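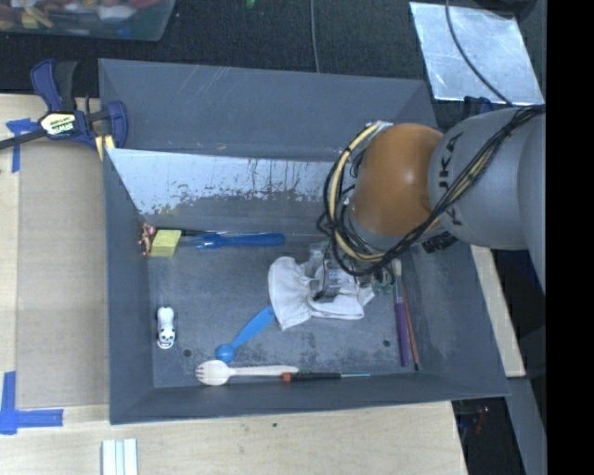

Viltach to open second returns depot in December

Household goods seller Viltach will open a second returns depot in December, taking over the former Huttunen warehouse beside the rail yard. The site will employ 58 people across 2 shifts, the company said.

Returned items now go to the Rollik Street depot, where customers have complained of slow refunds. Milagros Layug, who runs customer service at Viltach, said 481 refund complaints came in over the summer, most of them for small orders such as kitchen tools, gloves and bathroom fittings.

"People want their money back within a week, and we have not been managing that," Layug said.

The new depot will handle small goods only. Furniture will still go to Rollik Street.

Residents on the north side of the yard have asked for limits on night deliveries. Abelardo Insaurralde, who lives opposite the gate, said trucks were the main worry - the road is narrow and has no sidewalk. Viltach said the last truck would leave by 9 p.m.

Hiring starts next month.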